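Equipment Planning and Purchasing Coordinator (Data Collection Hall)
Tallden Robotics, Kerslake site
Full time, fixed term with possibility to extend
Posted: May 2026

About the position

Tallden is looking for a person who will plan and buy the equipment for our data collection hall in Kerslake. In the hall our operators work with hand-held grippers and record manipulation tasks, and the recordings are used by our learning team. Until now the purchasing was divided between three engineers, each with own spreadsheet. We would like to have one plan, one budget and one person who knows both of them well.

You will report to Khrystyna-Mariia Demchenko, head of operations. She will also be your main contact during the selection.

What we have and what we plan

At the moment there are 18 grippers registered in our inventory, of two body types. By the end of October we must have 66, which means an order of 48 units in one budget period. The supplier is not fully decided. We have one quotation from Elano and we expect a second one, and the comparison of these offers will be your first task.

The inventory list, which we call Udik, has 1,804 lines. It includes everything from spare marker plates to furniture. Part of the lines are old or doubled and will need cleaning before the next budget is prepared.

Your tasks

- Prepare the yearly equipment budget and update it every month.
- Request quotations, compare them and write a short recommendation for each purchase above the approval limit.
- Plan spare parts for the grippers: finger linings, brackets, screws, cables, printed markers.
- Plan the head-mounted devices together with the grippers, so that no operator is waiting for one half of the set.
- Keep the Udik list correct, including the date of purchase, warranty and present condition of each item.
- Buy or rent objects and furniture for new tasks. The task designers send their wishes once a month, and you have to tell them what is possible within the money.
- Follow deliveries, check the goods on arrival and handle returns.
- Talk with operators regularly. They know first which part wears out quickly.
- Plan power supply, storage shelves and fans for the hall before the number of work places grows.

What we expect from you

- At least two years of experience in purchasing, laboratory management, production planning or similar work.
- You are comfortable with spreadsheets and you check your numbers twice.
- Good written English. It does not have to be perfect, but a supplier must understand exactly what you order.
- You can read a simple technical drawing or you are willing to learn it in the first months.
- You can say no to a colleague in a polite way when the budget is finished.

It is an advantage if you have bought sensors, cameras or mechanical parts in small series before. Knowledge of customs papers is also welcome. Experience with robots is not required, we will teach you what you need.

What we offer

A contract for 18 months, with a decision about extension not later than three months before the end. The desk is in the same building as the hall. One day per week can be done from home after the trial period. We pay for one training course per year that you choose yourself, if it is connected to the work. The salary depends on your experience and will be named in the first call, so that you do not lose time with further steps if it does not fit.

How to apply

Please send a CV and one page about a purchase or a budget you were responsible for. Write what was planned, what it cost in the end and what you would do differently now. We do not need a photo, references or a separate motivation letter.

The selection has two steps: a call of half an hour, and then a visit to Kerslake. During the visit you will see the hall, meet two operators and do a small exercise with two quotations. We answer every application, also the ones we can not accept.

Questions about the position can be addressed to Khrystyna-Mariia Demchenko, Operations, Tallden Robotics.
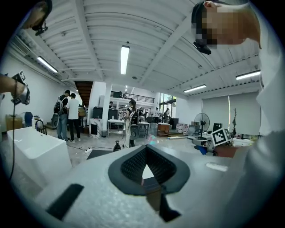
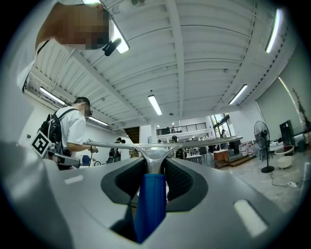 Work with hand-held grippers in the hall at Kerslake.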